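Arguing With the Electric Company From Your Own Kitchen

Household Tips
Updated 2025-04-24

Sooner or later an electric bill arrives that looks as if you've been running a foundry. Mine came from Arwood Power in August, for $921, at a house whose most ambitious appliance is a toaster oven. What follows is what I did about it, in a slightly better order than I did it.

Read the meter before you read the riot act

Go outside and look at the meter. Write down the number, the date and the time, and take a picture with your phone while you're out there. Then find the "current reading" on the bill. If the bill's number is higher than the one on the wall, congratulations, you're being charged for the future, and the rest should go fairly quickly.

While you're at it, check the serial number on the meter against the one on the bill. In duplexes and older apartment buildings the meters sometimes get matched to the wrong units, and you may have spent years paying for the downstairs neighbor's hot tub.

Look for the little E

Most bills put a letter next to the reading. On mine it was an E, for "estimated," explained on the back in type suited to the owners of jewelers' loupes. An estimated reading means they guessed. Several low guesses followed by one real reading will give you a monster bill that is technically correct, and you should know that before you call anyone a crook. Go back through your old bills and see how long the E has been living there.

If the monster turns out to be a catch-up bill, ask for it to be spread over as many months as the guessing lasted. Many companies will agree to this. Few will bring it up.

Do the breaker test

Shut off the main breaker and look at the meter again. It should stop counting. If it keeps going with the whole house dark, either the meter is faulty or something is wired in ahead of your panel, and both of those are jobs for somebody with a license. If it stops, turn the main back on and switch off the smaller breakers one at a time, checking the meter between each. Shut down the computers first. I didn't, and my spouse still brings it up.

Common culprits: a water heater with a bad lower element, a well pump that never rests, a dehumidifier forgotten in the crawl space, and the second refrigerator in the garage that holds a jar of relish and one can of beer.

Keep a phone log

A spiral notebook is fine. For every call put down the date, the time you dialed, the time a human picked up, the name they gave, and what they promised. Ask for a reference number before they transfer you, since the transfer is where calls go to die. I once spent 35 minutes on hold with Arwood listening to a recording about how easy it is to pay online.

Be pleasant. The person on the phone did not set the rates and would probably like to have a word with whoever did. Polite callers with dates and meter readings get sent up the ladder. Shouters get sent to the recording.
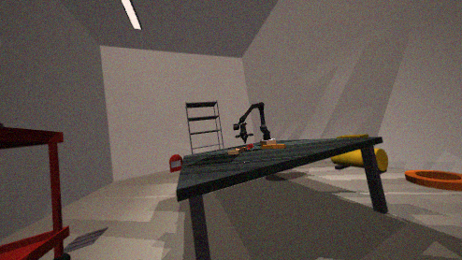
A reader in Wultia writes that the notebook is all very well, but she got nowhere until she quit calling altogether and put everything in a letter, certified mail, return receipt requested. Her bill was corrected in 7 days after a whole spring of friendly phone calls had produced a coupon for light bulbs. She also says to keep the green card that comes back from the post office somewhere safer than the refrigerator door.

She has a point, and I've moved the letter up in my affections. Keep it to one page. Account number at the top, then what the bill says, what the meter says, and what you want done about it. Leave out your feelings about the annual report. Send copies of your bills and hold on to the originals.

Pay the part you agree with

Holding back the whole payment feels wonderful for a while and then they shut off the power. Look at the same month last year, pay about that much, and say in writing that the remainder is in dispute. Ask in the same letter whether the disputed part can be protected from late fees and shutoff while they look into it. The rules vary from state to state, so check yours with the utility commission before you get brave.

Write "partial payment, balance disputed" on the check's memo line if you still use checks. I do, mainly for this.

Going over their heads

Every state has some kind of commission that regulates the investor-owned utilities, and it will have a complaint form on its website, usually filed under a heading no normal person would click. Try "consumer affairs" or "informal complaint." The informal kind generally costs nothing and doesn't need a lawyer. If your power comes from a city department or a co-op, the commission may tell you it's out of their hands, in which case you go to the board meeting and wait through the item about culverts. The Irach co-op gives each speaker three minutes, and it's surprising how much meter trouble you can fit in if you skip the greeting.

Attach your log, your letter and your meter pictures. Label them A, B, C and so on. It takes no time and makes you look like a person with a cousin in law school.

Small claims is the last stop, and for a plain billing fight it may be the wrong one, as some states send those back to the commission. Call the clerk and ask before you pay the filing fee.

What to keep, and where

Bills: at least two years, oldest at the back. Use an accordion file. I have a Rengifo, which has survived a basement flood and my filing habits.

Meter readings: once a month, same day as the trash goes out if you need a reminder. Pencil them on the inside of the panel door.

Online statements: download them. Some accounts only show the recent ones, and the month you need has a way of having just dropped off.

Door hangers and notices: keep those too, with the date you found them.

As for my $921, it came down to a misread digit. Arwood sent a corrected bill, and a separate notice that I was 30 days late on the old one. I've started a fresh page in the notebook.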